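Moving to Weldale, part whatever

I had 33 boxes on the truck and a spreadsheet for all of them. The spreadsheet is in one of the boxes.

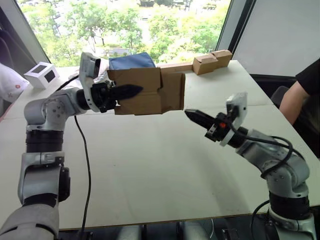
My sister-in-law Sneha Srivastava labels hers by room. I label mine "misc," which covers the kettle, the taxes and one ski boot.

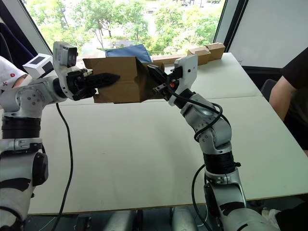 The new place has a single closet, and the listing called it "storage throughout." Rent is up 80 bucks, presumably for the throughout. 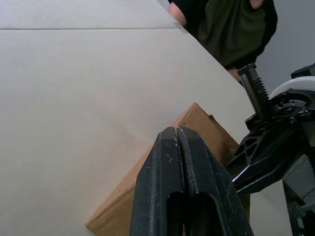 Things I have bought twice since May

Scissors. A can opener. Scissors again, to open the box with the scissors.

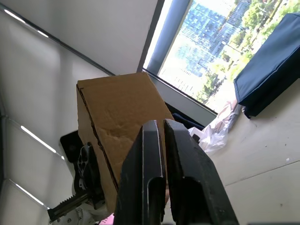 Plain brown cardboard, slightly dented.

The kettle is still at large.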